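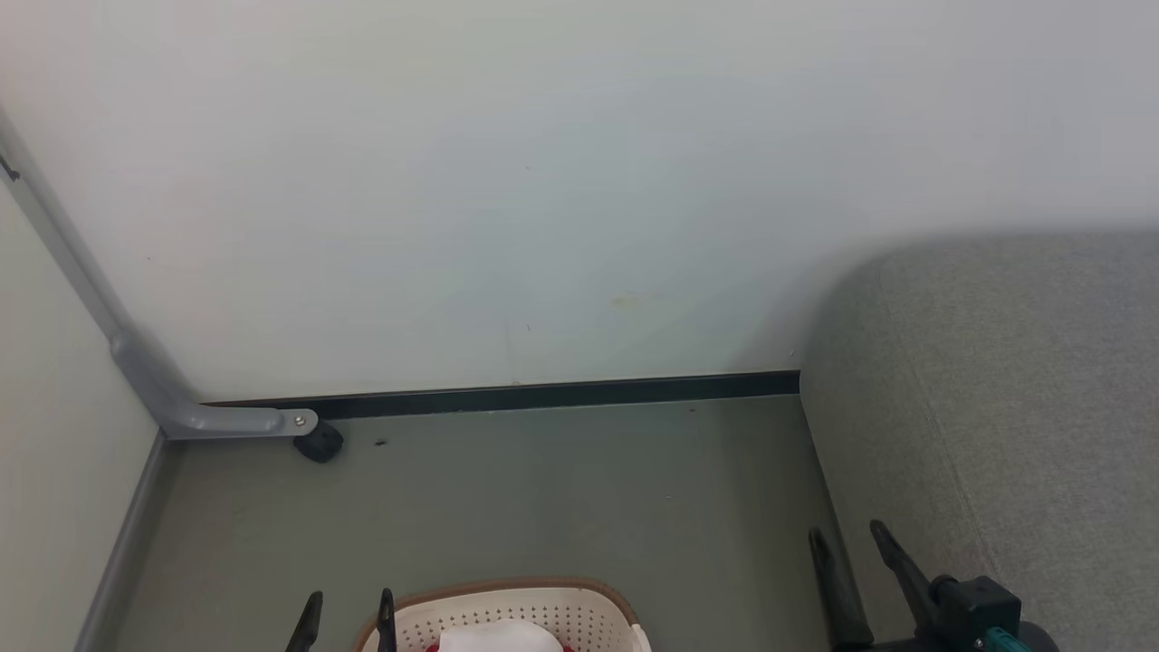
切利娜·别莱茨卡说，她看漫画从来不看拟声词，眼睛直接滑过去，跟没印一样。希蒙·杜德克不同意，他说没有那些字，打斗场面他根本看不懂谁打中了谁。

好，我就从他们俩这场架讲起。大家晚上好，我是做漫画嵌字的，今天讲画面里那些“轰”“唰”“咚”，到底该不该翻，怎么翻。

（这里停一下，问问在座有谁是看扫图长大的，举手看看。）

先交代一下我手上这套书。《Driltitz》，第一卷，魔法学徒题材，主角从钟楼上摔下来，醒来发现自己听得见石头说话。听着挺老套对吧？我一开始也这么觉得，结果翻到第二话就放不下了！编辑是巴尔托什·弗鲁贝尔，他给我发稿子的时候只写了一句：“字有点多，你忍忍。”

字有多多呢，第一卷光手绘拟声词就有130处。对白我不怕，对白有气泡，擦掉原文放新的进去就行。拟声词是画在背景上的，有时候横在人脸上，有时候一半藏在斗篷后面，你要擦它，就得把它底下的线一根一根补回来。

常见的做法有3种。

第一种，全部重画。最漂亮，也最费命。钟楼崩塌那个跨页，我补网点补到凌晨，第二天看什么都是小圆点。

第二种，原字留着，旁边加一个小小的译文。省事，原作者的笔触也在。麻烦的是画面本来就挤，再塞一个小字，读者的眼睛要跳两次。小字还容易被装订线吃掉，这个我吃过亏，后面讲。

第三种，书末做一张对照表。我个人很不喜欢（谁看到打架看到一半去翻书末啊），不过有的老读者喜欢，说像字典，能学东西。

（切到下一页，讲慢一点，上次讲太快了。）

我们最后是混着来的。影响剧情的重画，气氛类的加小字。什么叫影响剧情？比如石头说话之前总有一声很轻的“嗒”，第五话主角就是靠这一声认出假石头的。这个要是没翻出来，后面整个反转就垮了。切斯瓦夫·维索茨卡校对的时候发现，我前面写“嗒”，中间有一处写成了“哒”，就这一个口字旁，她追着我改了两遍，追得对。

再说中文特有的麻烦。日文里有表示安静的拟声词，中文没有完全对应的，“静——”放上去像有人在喊口令。我试过“寂”，太像武侠；试过省略号，又太像尴尬。最后有几格我什么都没放，把原字擦干净，留白。巴尔托什看完回我：“这格是不是漏了？”我说没漏，你多看两秒。他过了一会儿说，行吧。

字体也讲两句。不要一个爆炸体用到底，真的求求大家了。门关上和山塌下来，用的是同一个字形，读者耳朵里就只剩一种声音。我习惯先把原字描一遍，感受一下作者是快笔还是慢笔，再去写中文的。手写，扫描，再修。慢是慢，可是出来的字是长在画里的。

装订线那件事：第一版打样回来，有一处“快跑”的小字，“快”字进了书缝，只剩下一个“跑”。意思倒也没错，但我还是难受了一个月。现在我给自己定的规矩是，离书缝30个像素以内不放字，打样必须摊开看纸的，不能只看屏幕。

（如果时间够，放假石头那一页的前后对比；不够就直接进提问。）

有人可能会问，切利娜那样的读者怎么办，她反正不看。我后来把重画版给她看了，没告诉她改了哪里。她看完跟我说，这一话好吵。

好，提问吧，前排那位先来。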